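Sourdough sticking to the basket, going nuts here

crumbly_pete
ok so third loaf in a row that tore when I tipped it out. Top half stays in the basket, bottom half goes splat. I flour it every time. New coiled basket, round one, bought from the Camargo stall at the Drikcombe market. Recipe is the plain white one, 5 hours on the counter then overnight in the fridge. What am I doing wrong??

albertina_azevedo
What flour are you dusting with? If its bread flour thats your problem. Rice flour. Rub it into the grooves with your fingers, dont just shake it on.

crumbly_pete
regular bread flour yeah. Never heard of rice flour for this

gositz_gal
Disagree, sorry. Been baking 20 years, never bought rice flour once. New baskets stick, period. Mist it with water, dust heavy, let it dry out overnight, do that a few times before you put dough anywhere near it. After that any flour works.

albertina_azevedo
And how many loaves did you lose getting there? Rice flour works on day one. A bag lasts me till April at least.

gositz_gal
2 loaves. Ate them both. Rice flour leaves a gritty crust and I will die on this hill

leena_r
Might not be the basket at all. How wet is the dough? My mother's handwriting says Leena add less water on every card she ever gave me and she was right

crumbly_pete
400 g flour, 289 g water. Plus the starter

leena_r
Thats not crazy wet. So how are you shaping it? Needs a tight skin on it. Slack dough just sinks into the ridges and grabs on.

crumbly_pete
I kind of fold it over and drop it in?

leena_r
Well there you go. Drag it toward you on a bare counter, turn, drag again, till the top feels tight. No flour on the counter or it just slides around.

zandex
Line it with a dish towel. Done. You people make this so hard

gositz_gal
then why own the basket. You lose the rings

zandex
Cant eat rings

albertina_azevedo
You can, they're bread.

leena_r
Back to the original question. Pete, when mine was new I did the rice flour AND the tight shaping and it was fine. Half rice half white if you hate the grit. Ridges are where it all goes wrong, flour slides off the high parts and the dough finds the bare spots. Round woven type, ridges all the way around inside:

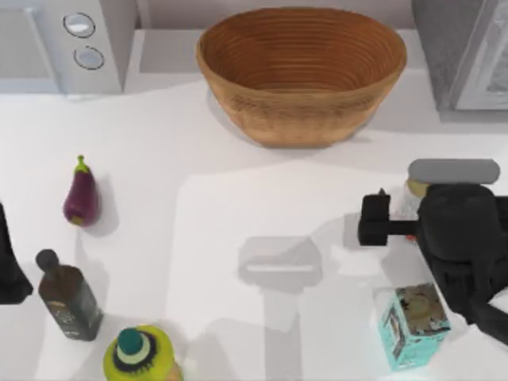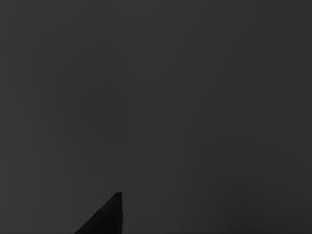 Also don't wash it. Tap it out upside down, stiff brush, leave it somewhere airy. I washed mine once with soap and it smelled like a wet dog for a week — never again.

crumbly_pete
uh I've been washing it every time. Hot water

gositz_gal
PETE

albertina_azevedo
Ok so start over. Dry it completely, low oven with the door open if you have to, then dust. Half and half is a fair deal, I can live with that.

gositz_gal
Fine. Half and half. But season it first.

crumbly_pete
will try this weekend, dough's going in tonight. Does brown rice flour count or does it have to be white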